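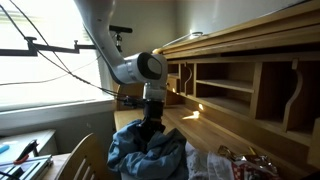 Robot Cell Inspection Checklist – Cloth Handling, Desk Station
Site: Droltora, Unit 24
Date: June 10, 2019
Inspector: Eyvindur Hafþórsson
Reason for inspection: gripper did not release on command, fault code 537

1. Emergency stop, reach and function
Pass.

2. Gripper opens fully on command
Fail. Opened on the first try, then held closed on the next two. Item repeated after restart with the same result.

3. Fingers and linkages free of thread and lint
Fail. Lint removed from the left linkage. The fingers work deep in the folds of the cloth and shall be cleaned after every shift.

4. Cable to gripper, strain relief
Pass with comment. The cable rubs at full wrist turn – reroute before the cell returns to service.

5. Wrist joint, play and noise
Pass.

6. Mounting bar and adjustment knobs
Pass. Both knobs tightened.

7. Work surface clear of items not part of the task
Fail. Wrappers are to be removed from the desk before each run.

8. Fault log complete
Fail. Entries missing for March. Operators are reminded that every stop must be recorded, including those cleared by hand.

Status: out of service until items 2, 3 and 4 are closed.
Reviewed by: Eyvindur Vídalín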